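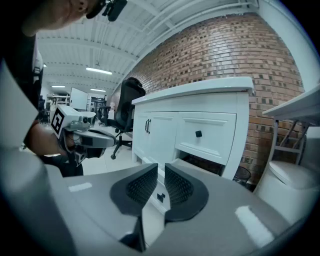 Vastport, May 8, 2023. Niston has published a revised practice note for operators who record manipulation tasks with hand-held grippers. The note replaces a draft circulated to partner sites last year and runs to 21 pages.

Two changes affect daily work. Fiducial markers must be checked for scratches and lifted edges at the start of each shift, and a gripper whose marker fails the check is to be withdrawn until the marker is replaced. Where two operators share a work area, each must call out before crossing in front of the other, and recording stops if either has to step back.

The note also sets a limit of two hours of continuous handling, followed by a break. Tekle Yimer, who edited the text, said the limit applies to the operator and carries over when a different gripper is picked up.

Oksanen, which runs recording rooms in Vastport, will apply the note from the end of May. Fatemeh Dehghan, its site lead, said shift logs would gain a field for marker condition. Finger pad wear is left to a separate annex, still in review.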